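Brarent Joint Brake Service Kit for Light-Duty Tabletop Arms

Price and lead time on request. Usually ships from our Inddale warehouse by Friday if you order early in the week.

We have sold the Brarent kit for a good while now, and most of the people who call us about it are calling for the same reason: an arm that sags when the power goes off. It may only drop a little, and it's easy to shrug at in the beginning (we've done it ourselves!), but a shoulder brake that lets go slowly can put a gripper straight down onto whatever is under it, and sometimes that is glass and sometimes it is a hand.

Please read the notice below before you order, even if you have bought from us in the past.

Service notice, February

Kits from the first Skavport batch went out with a friction disc that glazed too early. The disc is supposed to last 4,000 stops. On 13 arms that customers sent back to us, it had begun to slip after some 700, and the controller gave no fault code at all. The arm held fine under power and then drifted once the emergency stop was pressed. We have replaced the disc with one made by Saarinen, and every kit on this page has the new part. If your kit box has a plain gray lid with no green dot, it is the old one — send it back and we will swap it free of charge, shipping included.

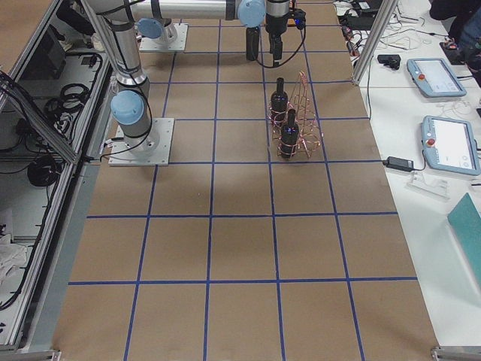 Two arms on a shared table, with a wire wine rack and two bottles below one gripper.

Tabletop work is where we'd ask you to be most careful. When an arm reaches out a long way over the table, the shoulder brake carries a good deal more than it does with the arm folded up, so do your drift test in the longest reach you really use, with the table cleared beneath it. Press the emergency stop, wait a full minute, and measure at the wrist. Anything over 3 millimeters means the disc should come out. With two arms on one table, test them one at a time and keep everybody back while you do it.

What comes in the box

Saarinen friction disc, spring set, four shoulder screws, thread locker, a feeler gauge and a printed instruction sheet. You will need your own torque wrench. The arm has to be supported from underneath before the joint cap comes off — a padded stand is fine, a helper's arm is not.

Recommended inspection: every 3,000 stops, or right away after any collision.

Old discs can go back to us in the same box. We like to look at them, and the return label is under the foam.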